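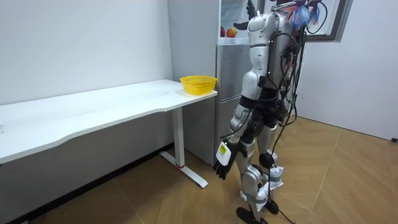 Pomegranates will sit in the cold for weeks and the bowl on the sideboard is wasted on them, wrote one reader after our last gallery, adding that the only mistake is to put them away damp.

We agree with most of that. The gallery in question was about larders, and it drew 42 comments, a good half of them on fruit and whether it belongs in the fridge at all. So the fruit gets a page of its own. It was put together in the small room at Foltberg, which has a long white desk, a fridge at the end of it and a wooden floor. The desk does the job of a worktop there and has done since the Grirnivlow pages started.

Grirnivlow gallery: Fruit, from the basket to the shelf
Posted 21/09/2019

The basket
We tried a few ways of getting fruit from the shop to the fridge. Paper bags are fine for the journey but the bottoms go if anything in them is bruised. A bowl looks better and holds less. The plastic basket has won for now. Air gets in at the sides, it rinses out under the tap and it can be left on the worktop overnight without anyone minding. Ours came from Skerkar, where they are sold in the aisle with the washing-up bowls.

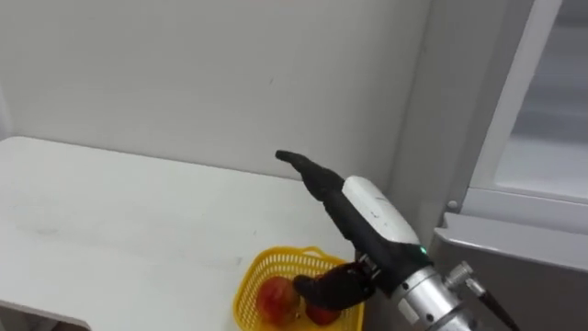 A shallow layer is best. Fruit piled up in a basket marks the fruit underneath, and the marks don't show until a day or two later. Apples are worse for this than they look. Tomatoes are worse again, and if they are at all soft they should stay out of the basket and go on a plate.

We sort on the worktop before anything goes in the fridge. Each piece is turned over and looked at, stalk end and base. Anything split is eaten that day or cut up for the freezer. Dusty skins get a wipe with a dry cloth, and the washing is left until just before eating. Several readers said they wash everything on the day they bring it home. That works if it is dried properly, but few of us have the patience, and a wet apple in a closed drawer goes brown round the stalk fairly fast.

The worktop and the fridge
People ask about the layout as much as the fruit. The worktop runs along the wall and the fridge comes at the end, so the work goes in one direction. Shopping is put down at the far end, sorting is done in the middle and the last of it is put away without crossing the room. If you are planning a small kitchen and can choose only one thing, we would choose that. Ours was the other way round until last December, with the fridge by the door, and we walked back and forth a good deal.

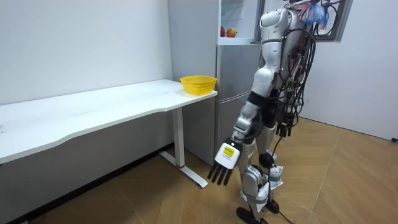

Height matters too. Standing at a low table is hard on the back after ten minutes, and most desks are a little low for kitchen work. We get by with a thick chopping board, which brings things up by a useful amount – two boards slide about, so one good one is better. A desk also has nowhere to hang a towel. We keep ours on a hook by the door.

The floor needs keeping clear. Wood shows every drip of juice, and pomegranate juice is the worst of them. Wipe it at once with cold water. We did try a mat, but the edge curled and it was forever being kicked straight.

The fridge
Clear the compartment before you load it. It takes five minutes and it is the part that gets skipped. Warm water with a little bicarbonate of soda does for the walls and the floor, and an old toothbrush does for the grooves and the seams round the opening. Dry it with a clean cloth and let it air for a few minutes.

After that, put the fruit in one piece at a time and leave room round each. Whole pomegranates don't need wrapping. Once cut, they go in a lidded box and are best within a few days. Apples can share the fridge with them but we give them a bag, as they bring on everything near them. Tomatoes we leave out, and we know that opinion is divided.
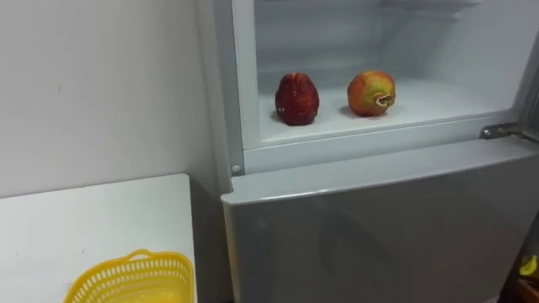 Two pomegranates in the upper compartment, one dark red, the other rounder and mottled.

Notes
The pomegranates we buy for these pages come from Hosseinzadeh, who have them from early autumn. Choose by weight and ignore the colour. A heavy one with slightly flattened sides is usually full of juice, and a rough skin does no harm.

The larder gallery is still up and has now had 3784 visits, which is more than the bread one. Next on the list is the vegetable drawer. If you have a way of keeping celery crisp for longer than a week, leave it in the comments below.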